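Gillia Puts $235 Price on a Box of Wooden Blocks

May 2018

Print | E-mail this story
17 shares | 13 comments

Parents who thought they had seen the ceiling on toy prices may want to sit down. Gillia, the homewares shop on the lower level of the Dinu arcade, has started taking orders for a block set called Noment, and the full version costs $235.

For that money a family gets 43 wooden pieces, a cotton bag, a printed booklet and a board to build on. There are no batteries, no screen and no app. The company behind the set, Grirkix, says the price reflects "slow play," a phrase that turns up on the box, in the booklet and twice on the order form.

What slow play means is harder to pin down. The booklet says the blocks "invite the child to settle." It does not say how long settling takes, or what parents should expect to see once it has happened. Asked whether any of this had been tested with children, a Grirkix spokeswoman said the company had received "a lot of warm feedback from families" and would have more to share in August.

Stela Gavrilă, the shop's owner, is more straightforward. She said she ordered the set in for display after customers kept asking her for wooden toys, and she admits the price made her blink.

"I have sold two," she said. "Both to grandparents."

Gavrilă said people tend to pick up a block, turn it over, look for the tag and put the block back. A few ask if the pieces can be bought one at a time. They can't. There is a starter set with 13 pieces, but it comes without the board, and the board is what most of the booklet is about.

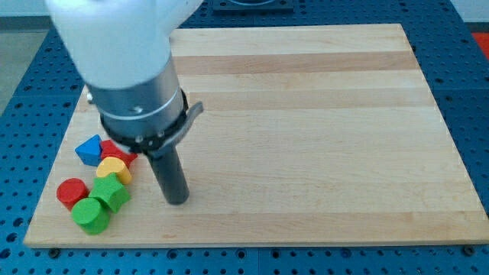

Brightly colored wooden shape blocks on a board of glued pale strips.

The board is the part Grirkix talks up most. According to the booklet, it "defines the space of play" and teaches a child to finish one thing before starting another. It may also just be a nice flat place to put blocks. A kitchen cutting board would do much the same job, and many homes already own one.

To be fair, solid wooden toys do cost more than plastic ones to make, and plenty of parents are happy to pay extra for something that can be handed down. Grirkix says the Noment pieces are sanded by hand and painted in four coats. The company would not say where the work is done, citing agreements with its suppliers. It also would not say what wood is used for the blocks, only that it is "responsibly chosen." Chosen by whom, and by what standard, is not explained on the box either.

The same goes for the claim, printed in large type on the order form, that children who play on a board tidy up faster. The form gives no source. The spokeswoman said the line came from "our own observations" and then asked to move on to the next question.

Replacement pieces are another sore point. A lost block costs $17 plus shipping – more than some complete sets on the discount shelf at the other end of the arcade. Anyone who has lived with a toddler and a heating vent can do that math. The company does not offer a family discount, and sets can be returned only if the bag has not been opened.

Gavrilă plans to keep the display up through the summer and decide after that whether to reorder. She has put the open set on a low table near the front window, where children can get at it while their parents look at lamps.

They do play with it, she said. They also play with the box the lamps come in.

Orders for the full Noment set are being taken at the Gillia counter, with a deposit of $43. Grirkix says delivery takes up to 13 weeks.

Print | E-mail this story
Comments (13)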